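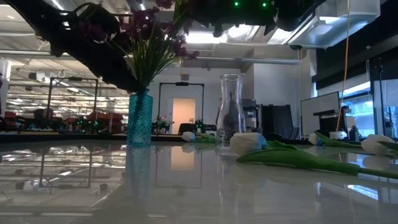
Part 2: Teaching the arm to put tulips in a vase

If you worked through Part 1 you already have your leader arm talking to your follower arm, and you've probably spent an evening waving at yourself with it (we all did). Now we get to flowers, my favorite task of the whole series. A stem is long and light and it swings, so your hands have to slow down, and the slowness shows up in your recordings in a very good way.

Setting the table

Lay four tulips flat, with plenty of room between them, and don't line them up. Ours are artificial, and I'd recommend the same, as real ones go limp after an hour of being pinched. Put out two vessels. We use a turquoise vase that already has some purple flowers in it and a clear glass carafe with nothing in it, and the carafe is the target for this lesson. If your table is as shiny as ours, do a few practice runs while watching only the camera view. Reflections can fool you about where the tabletop is, and it's better to find that out before you hit record!

Recording a demonstration

1. Bring the follower to its home pose and wait for the Cudari console to say it's ready.

2. Start recording, then count to two before you move. Those still moments at the start make trimming much easier later on.

3. Come down over the stem, a little below the bloom, and close gently. Fabian Gasser, who taught me all of this, used to say you should hold it like somebody else's pencil, and I still hear him every time I squeeze.

4. Lift straight up until the stem clears the table. Only then turn the wrist so the cut end points down.

5. Move over the carafe, pause, and lower. The neck is narrow, so if you touch the rim, back up a little and try again. Keep that take! The arm needs to see what a correction looks like.

6. Open, rise, go home, stop recording.

Move one tulip per recording. Once all of them are in, take them out, scatter them differently and begin again. Swap the places of the vase and the carafe every 20 recordings too, or the arm will learn a spot on the table and pay no attention to the glass.

How many do you need?

Our first Balunside set had 82 recordings, and the arm could reach a tulip nicely but dithered terribly over the neck of the carafe. The set we use today has 641, done in short sittings with a lot of tea in between. Take breaks, please. Tired hands get jerky, and you'll see that jerkiness again when the arm plays back what it learned.

When you have your first batch, save it under a new name and open it in the Vidmar viewer. Part 3 picks up there, with trimming and labeling.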